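The man who buys dead companies' hard drives would like you to stop drilling holes in them

He has asked not to be named, and after an afternoon in his unit on the edge of Dorkbridge I can see why. His trade depends on people handing over the most private objects they own and then forgetting they did. He runs Molluven, a small firm that takes in old office computers, wipes the drives, tests them, and sells whatever passes. Most of his stock comes from businesses that have moved, merged or gone under. He says the wiping is perfect. I went there because I have heard that sentence before.

My own experience with refurbished drives is not happy. Years ago I bought one for a backup machine and found somebody's payroll folder on it. I mentioned this within five minutes of sitting down. He didn't look surprised.

"That was a quick format," he said. "Somebody clicked the button, the folder window came up empty, and they thought they were finished. It's the most common thing in the business and it's lazy."

And Molluven never does that?

"We overwrite the whole surface and read it back. If it won't read back, it doesn't get sold."

I asked to see the paperwork. To his credit, he had it. Last year's batch from a single client, an insurance office that was closing two floors, came to 1155 drives. Of those, 397 were rejected. I had expected a lower number and told him so, and he took that as an insult to the other side of the argument.

"People think a refurbisher wants to pass everything. If I pass a bad drive it comes back, and I pay the postage both ways. I'd sooner break it up."

It's a fair answer, although it leaves open what happens to a drive that is bad in a way his test doesn't look for. He reads the drive's own error log, runs a full surface scan, and listens. The listening bothered me. I asked whether a business in charge of other people's records should be relying on somebody's ears.

"The ears are extra. You can hear a bearing going before the log tells you anything. I've never passed a drive on sound. I've failed plenty."

He didn't have a figure for plenty.

We moved on to price. A tested used drive from Molluven costs a little over half what a new one would. For that you get a warranty of 29 days, a number so odd that I assumed it was a misprint on the website. He says it was a month until a customer argued over the length of February, and he took a day off in a temper and never put it back. I don't know whether I believe this. Either way, it is a short promise for an object whose only job is to still work in three years.

"So buy two," he said. "You should have two anyway. Anyone keeping one copy of something on one drive has a problem that new or used won't fix."

That was the point in the conversation where I found it hardest to disagree with him, and I tried.

What he really wanted to talk about was caddies. A caddy is the plastic tray a drive sits in so that it can slide into a computer or a server and latch there. They come in every color, they almost never fit anything but the model they were molded for, and they are thrown away by the crate. He pays for them separately now. A drive that arrives in its caddy is worth more to him than the same drive without one, and he complained at length about offices that pull the drives out, hand him those, and put the trays in the trash.

"It's a bit of plastic with a handle. It costs nothing to make and you can't get one for love or money once the machine's out of production. I've had people pay more for the tray than for the drive."

I asked if this wasn't a racket that the manufacturers had set up on purpose. He shrugged. There was a firm called Villca, he said, that tried to sell a universal tray with adjustable rails. He bought a box of them. The rails crept, the connector missed the slot by a hair, and after a week of pushing and swearing he went back to hoarding the originals. He still has 14 of the Villca trays and offered me one. I declined.

The connector is the part people damage. On the underside of a desktop drive the circuit board is often bare, and he has watched grown adults pick one up by the board, with a thumb across the chips, and then lean on it when it wouldn't go home. His instructions to customers run to half a page, and he recited most of it for me: power off at the wall, hold the drive by its sides or the tray by its handle, start it square in the slot, and stop if it resists. If it resists, take it out and look. It will be crooked, or upside down, or the wrong tray.

"They all think it needs force. It needs a firm push for the last little bit and that's all it ever needs."

I pointed out that "a firm push" and "force" might sound the same to somebody kneeling under a desk. He agreed that they might. The half page doesn't clear it up.

Then there are the drills. Plenty of businesses, having read something alarming, put a hole through every drive before letting it leave the building. He regards this as vandalism. A properly overwritten drive, he argues, gives up nothing, and a drilled one is scrap metal that might have had years in it. I put the obvious reply to him: the drill is something the owner can watch, and the overwriting is something the owner has to take on trust from a man in a rented unit. A certificate is a sheet of paper. Molluven's has a nice border.

He thought about that one for longer than the others.

"Then wipe it yourself first," he said. "The software's free. Wipe it, then give it to me, and I'll wipe it again. I don't mind. What I mind is the hole."

I asked how many customers do that. Very few. It takes hours per drive, and most offices leave it until the week the lease ends. His competitor Pitov, across town, makes its money from that same last-minute panic by shredding on the spot. He called the shredder a very loud way to waste things. He also admitted that Pitov is busier than he is.

By four the light was going and he wanted to get back to work. I bought a drive before I left, in its tray, partly out of politeness and partly to see. At home I ran a recovery program on it overnight, hoping, I admit, for another payroll folder. It found nothing. One drive proves very little, and I have put it in the machine that holds the copies of the copies, where it can fail without hurting anyone. The warranty has nine days left on it.

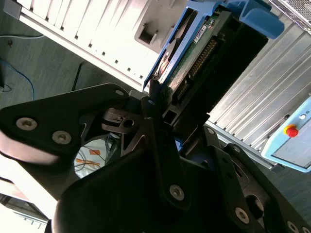

Rosalind wrote in to say that her office tried a second-hand supplier and went back to drilling within the year, not over any leak but because their insurer wouldn't accept a certificate from a firm that had signed off on its own work. She would happily sell the trays, she added, if anyone had ever told her they were worth something.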